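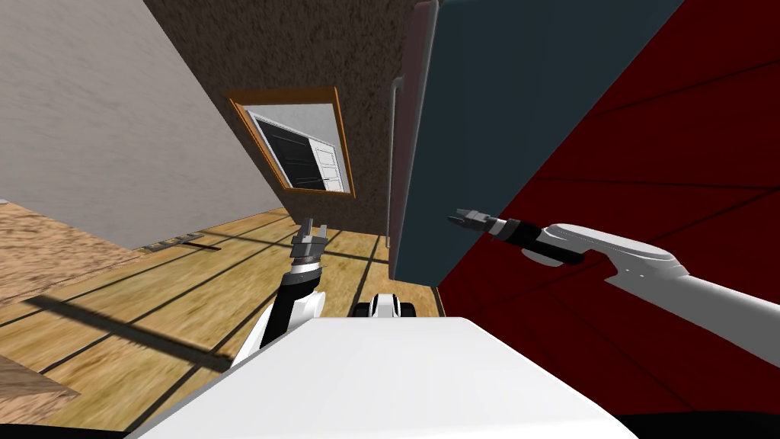 2025-07-02 - Lurnport beach, sand samples, second round

Low water was early, so Gilang and I were on the sand before the dog walkers. Took 15 cores along the usual line from the slipway to the groyne. Wind onshore, sea brown for the first few yards and clear beyond.

The claim we are meant to be checking is that the sand put down at Magesa is drifting round the point and building up here. Everyone in town says so. I still don't buy it. The beach is wider than it was in June, I'll grant that, but a calm spell will do that to any beach on this coast and the first decent blow takes it off again.

Sieved 7 of the cores this afternoon. Mostly medium sand, a bit of shell, some grit near the top of the beach. Hakim looked at 2 of them under the hand lens and said the grains were "definitely Magesa". Asked him how he could tell and he said by the colour. They were damp. Damp sand is all the same colour. Have put them in the oven overnight and he can try again without seeing the labels.

Total dry weight from the June round was 1,733 g. Azlan wants to set that against this round and call the difference growth. It isn't growth, it's how hard whoever was holding the tube pushed it in. Dimas went a good hand deeper than I do and didn't write it down until the fourth core.

Things that bother me:
- no cores from before the Magesa work, so nothing to compare with
- the groyne was patched in spring and could explain the wide bit by itself
- Prasetyo's fixed-point photos are all at different states of the tide

Rock pools past the groyne were full of prawns and small blennies. Gilang takes this as a sign the water has got cleaner. Might be. Might be July.

To do: finish sieving, mark the tube with tape at the proper depth, ask Pondetti if they kept a bag of the original sand. Bucket with the split handle needs replacing before Friday.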